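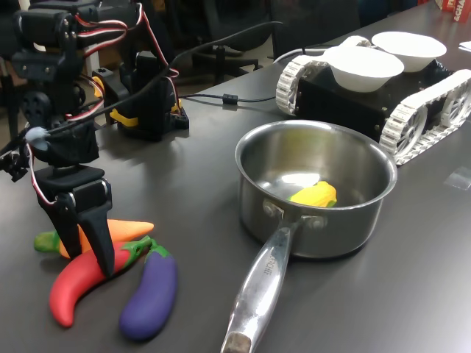 Carrot, chili pepper and eggplant from a play food set.

Zundelero Market Vegetables
Reviewed March 4, 2025
Score: 2 out of 5

I don't trust toy food that costs more than the real thing. The Zundelero set is $18, and the listing promises "lifelike produce for curious little cooks." We bought ours in December and I've had time to cool off about it, but only a little.

Start with the carrot, which I'll admit is the good one. Orange, tapered, green leafy top, no mistaking it. It's a decent size for a small hand and it looks fine lying next to a saucepan. If they sold the carrot alone I'd have bought two and skipped the rest.

The chili pepper I don't get. It's long, curved and bright red, with a green stem, and my younger one called it a banana for a week. Who is feeding pretend chili to a three-year-old? It never sits the way you put it down, either. Pile it up with the others and it ends up across the carrot.

The eggplant has the better color, a strong violet with a green cap, and it's the one guests pick up. "Lifelike" is pushing it, though. All of these have the same smooth skin, and I've never met an eggplant and a carrot that felt alike. The box doesn't say plainly what they're made of. I wrote to the seller to ask and got a coupon code back.

There are 1496 ratings on the store page and most of them gush. Read a few and you'll see how many were written the day the box arrived. Arlindo Bezerra, who lent us his kids' Caldeira set to compare, told me to stop reading reviews and ask the children. Fine. The children like the carrot.

The Caldeira vegetables are duller in color and cost less. Ours used them just as happily for soup.

Good: the carrot, the colors, easy to wipe.
Bad: price, vague labeling, a pepper with no takers.

Wait for a sale, or borrow somebody else's first.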